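Questions I keep getting about the shared office, answered by me (Teodor) in the order people ask them. If yours is missing, write it on the pad by the door and I'll get to it.

## Do I get my own desk?

Nope! Grab any free one. If you leave for lunch and want it back, leave your bag on the chair, that's the custom and it works fine. People from Celledel tend to fill up the desks early in the morning, so come before 9 if you're picky.

## Can I move the chairs?

Sure, roll them wherever you like, just put them back before you go. The tall-backed ones are everyone's favorite (mine too).

## What should a shared table look like when I leave?
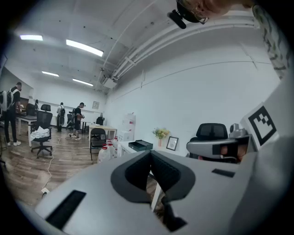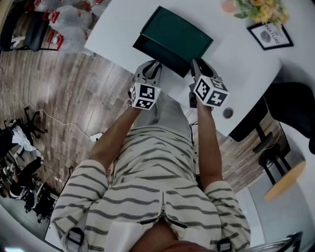
My rule is that the next person should be able to sit down with a laptop and a coffee without shifting anything of yours. Boxes get closed and go home with you or into the cabinet, cups go to the kitchen, and please wipe up crumbs. Decorations can stay! I love having the yellow and peach flowers and the little black-framed picture on the white table, so leave those be. If your charger needs to reach the floor, run it through the round gray grommet in the tabletop and you won't snag it with your elbow.

## Where do I plug in?

Floor strips, mostly. Keep the cables close to the table legs if you can, I've tripped over enough of them. No heaters please, even in January. One person's 2000-watt heater took out the power for the whole floor last winter and we all sat there in our coats.

## What's the cabinet code?

It's 1197. Don't tape it to the door. Adalberto did that once and I've never let him forget it.

## How much does it cost to book the whole room?

It's $35 an hour with a minimum of 2 hours. Setup and cleanup count toward your time, so give yourself a bit extra at the end!

## Who waters the flowers?

Whoever notices. Fresh water every couple of days, and toss the droopy ones.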